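Thursday, April, bin picking notebook

Got in before Benjie for once, so the first hour was just me and the log files. Quick recap for anybody reading this who skipped Tuesday's page (Hanna, hi): the arm was doing fine on boxes and falling apart on everything else, and we'd decided to stop touching the code until we had a proper baseline. So today was baseline day. Boring on purpose!

Plan was 100 tries, same lighting, same start pose, refill the bin by hand whenever it gets down to one thing. We got to 42 and then lost the afternoon to the wrist cable, see further down. I'm calling 42 a partial and not putting it in the report table yet, even though Thabiso wants to.

Stuff that went OK: the hairbrush. I was sure the brush would be the problem child and it mostly wasn't, as long as the planner goes for the head. When it goes for the handle the thing swings around and we get a drop on the way over. Yolandi thinks we should just mask out anything that thin in the grasp proposals (she's probably right, but I'd like to see the numbers without the mask first, or we'll never know what we gained). 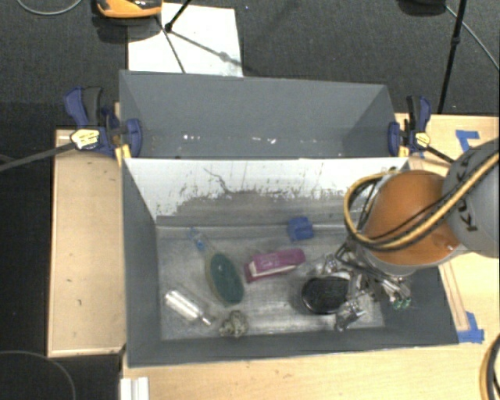

Stuff that did not go OK: anything shiny. The depth comes back full of holes and then the planner either ignores the object completely or picks a spot next to it with total confidence. Bheki sat with the point clouds over lunch and says the holes move when you change the exposure, so it's worth trying two exposures and merging them. He has a script half done. I told him half done is fine, put it in the shared folder, don't polish it.

Also still bad: picks close to a wall. The fingers need more room than our collision model gives them, so it plans a grasp it can't really open for and the force limit trips. I bumped the wall margin up and that cured the trips, but now it won't even try for things lying near the edge. Ugh. Maybe a sideways nudge first, to push the object toward the middle? Vavex team did something like that last semester and their writeup is in the class drive, need to read it properly this time and not just look at the plots.

Cable saga: at try 42 the controller threw a gripper comms fault, came back by itself, threw it again. Benjie and I wiggled everything (e-stop in, before you ask) and it only drops out when joint 6 is near the end of its range. Connector seems fine. We've limited the joint in software for now and that's costing us a few poses on the far side. Benjie is asking the lab manager if there's a spare lead.

Clamps: I checked them again at the end of the day and snugged up one of them. Please don't lean on the bins when you refill, you shift them a tiny bit and then the calibration is junk and we all get to be sad together.

To do before the next session
Rerun hand-eye calibration, 3 passes, keep all of them this time
Bheki's exposure script, try it on the shiny stuff only
Yolandi to write the thin-part mask but leave it switched off
Thabiso: rename the log folders, I can't tell which run is which
Me: read the Vavex writeup, start the demo slides
Somebody find the good hex keys

Hanna asked if we're still on for showing this at the class demo. I said yes. We need the full 100 by then and the cable has to behave, so let's book the longer slot if it's free.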